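# ¿Cómo quito el velo gris de un suelo de baldosa con dibujo de cubos?

**Braulio Tapia**

Hola a todos, a ver si me echáis una mano, que llevo semanas con esto. Hemos alquilado una casita en Trasberg y el suelo es de esos con dibujo de cubos en relieve, crema, tostado y marrón oscuro, que si lo miras mucho rato te marea. El caso es que en las partes claras hay como un velo gris a manchas. He probado con vinagre rebajado (ya, ya sé), con amoniaco y con el friegasuelos de toda la vida, y el velo vuelve en cuanto se seca.
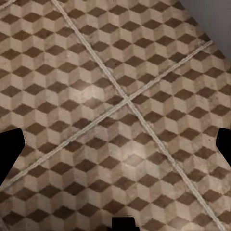

La dueña, la señora Ní Bhriain, no sabe si es piedra o cerámica, porque cuando compró la casa el suelo ya estaba puesto. Me da miedo cargármelo y quedarme sin fianza. ¿Alguien sabe cómo distinguirlo sin llamar a un profesional? ¿Y con qué lo friego mientras tanto? De paso: ¿lo que use me sirve también para la mampara?

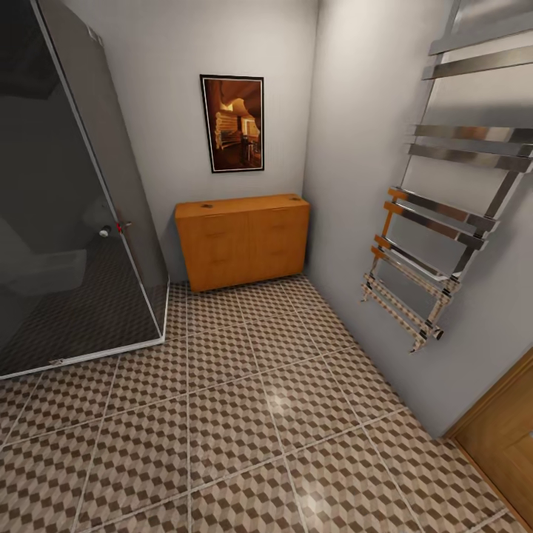 *La mampara del baño, de cristal ahumado.*

Gracias de antemano, que mi cuñado ya me está ofreciendo una pulidora y me da pánico.

---

**Mal-soon Geum**

¡Deja el vinagre ya, por favor! Si resulta que es mármol o caliza, el ácido se come el brillo y eso no se arregla fregando. Para salir de dudas, busca un rincón escondido y pon una gotita de limón, la dejas 3 minutos y secas. Si queda un cerco mate, es piedra calcárea. Si no queda nada, lo más probable es que sea cerámica o gres, aunque tampoco pondría la mano en el fuego.

Yo empezaría por lo suave: agua templada, un chorrito de jabón neutro y mopa de microfibra bien escurrida. Luego otra pasada solo con agua, cambiándola a menudo, y secar con un trapo. Muchas veces ese velo es jabón viejo acumulado, capa sobre capa, y hacen falta varias sesiones (en mi casa fueron nueve, no te desanimes). Y ni se te ocurra mezclar amoniaco con lejía.

Para el cristal, jabón neutro también y rasqueta después de cada ducha.

---

**Lorcan Noonan**
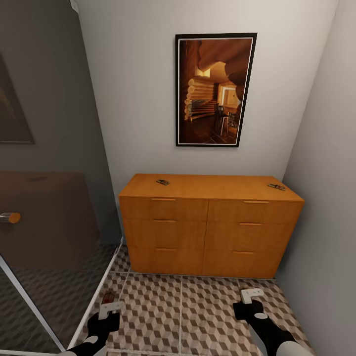 **Drovisia, diciembre.** Contesto desde aquí porque pasé por lo mismo al mudarme. Antes de fregar a fondo, aparta los muebles bajos, sobre todo si son de madera: a mí se me coló agua debajo de una cómoda y me dejó un cerco en la base que todavía me duele. Ponle unas tiras de fieltro y listo.

De acuerdo con lo del jabón neutro. Yo compré además un decapante de ceras en Sestico, la ferretería, y con una botella me sobró, pero pruébalo primero en una esquina y pide permiso por escrito. Lo de la pulidora, ni loco. A mí me cobraron 164 por arreglar media habitación después de una «ayuda» parecida.

---

**Silvan Thaler**

Bicarbonato y a correr. Mi madre lo usa para todo.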